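Grononow opens the Bindum Jar Library for household odds and ends

October 16, 2023
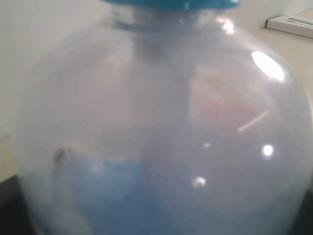

Grononow, the Waaka reuse centre, is opening a lending shelf for storage containers, and it already has more jars on it than we dared hope for. The Bindum Jar Library lets anyone in Waaka borrow a container, try it out at home, and keep it or swap it for another size. The big round ones with frosted walls and a blue lid have become favourites with our sorting crew. You get a soft patch of blue down low and a bit of pale pink higher up, enough to remind you which jar is which, while the shelf still looks calm.

The idea grew out of our July clean-out days, when 3492 containers came through the door. Plenty were perfectly good plastic jars, tins and tubs, many with their lids still on. At the same time, people at the swap table kept asking for something to put fabric scraps, kids' craft bits and spare buttons in. We had both halves of the puzzle sitting in the same building!

We've washed and checked the first 500 jars and matched each one with a lid that fits. Of those, 200 are extra-large and suit bulky things like wool, soft toys, cleaning cloths and bath toys. The rest run from pantry size down to little pots for screws and beads. Please don't use any of them for food, as we can't tell what was kept in them before.

Borrowing is free. Pick a jar, write your name in the book by the door and take it home for 31 days. If it suits the spot you had in mind, it's yours. If it turns out too wide for the cupboard (the round ones do take up a fair bit of room), bring it back and choose something else.

The shelving was built by Jesteo, the workshop next door, out of old bed slats and a school bookcase. The lower shelves are deep enough for the widest jars and low enough for small kids to help choose. Jesteo is also cutting wooden labels that hang on a string around the neck of a jar, so you can change what's inside without scraping off a sticker. We love these and expect to run out quickly.

We're still after donations, especially screw-top jars with wide mouths. Clean and dry, please, with the lid on if you have it. Odd lids are welcome too and go in the tub under the counter.

The Bindum Jar Library is at the back of the Grononow centre in Waaka, past the paint shelves. It's open whenever the centre is. Media are welcome to visit and take photos, and can arrange a time at the front counter.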